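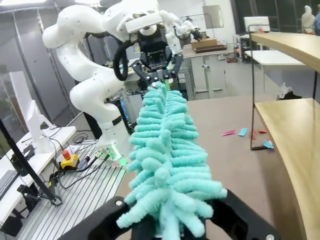
Drundus wrote: With respect, I do not believe that more demonstrations will help you. We stopped at 1,000 for one task, and the policy was no better than at half of it. What did help was throwing away the bad ones.

Lultemley wrote:
Thank you for the reply. To repeat my question for those who come new: we collect teleoperated examples of dusting a shelf with two arms, and until the end of May 2024 we have recorded 3,541 episodes. After my filter 292 are gone. The filter removes every episode in which the operator pauses longer than two seconds. My colleague thinks it is too strict, I think it is too soft.

Drundus wrote:
A pause is not a mistake. If the operator waits because the second gripper is not yet in position, the policy should learn exactly this waiting. I would look at the handover between the arms first. In our data almost all the trouble was there.

Dundero wrote:
I disagree a little. Pauses in the handover are very hard to learn when the policy sees only one camera picture at a time. The state before the pause and after it looks the same, so the arm stays there for ever. We cut the still part out and kept the rest of the episode.

Lultemley wrote:
Cutting is a good idea, I did not think of it. But how do you cut without making a jump in the joint positions?

Dundero wrote:
If the arm really stands still, there is no jump. Check the velocity on both arms, and the gripper width also. We forgot the gripper width and had to do it again in July.

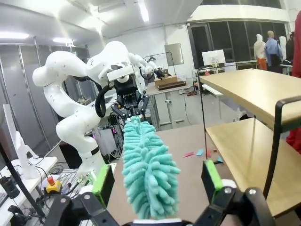
Lultemley wrote:
I went through the handovers yesterday evening and I must say Drundus is partly right. Most of my long pauses are not the operator thinking, they are small corrections before the grip. The duster makes this worse, the soft turquoise strands fan out in front of the wrist camera and one must guess where the handle is. In such a view the fingers can be wide open on both sides of it and you still see only a bit of the white end. So I have put the removed episodes back and will label them by hand.

Drundus wrote:
By hand is right. Please also write down which operator made each one. With us one person had a completely different style, and mixing it in was worse than having less data.

Dundero wrote:
Labelling by hand is fine for 292, but it will not be fine when you have twice as many episodes. I would still write the script - the labels can be used to test it.

Lultemley wrote:
Then I do both. Has anyone a good value for the velocity limit? Mine is only a guess.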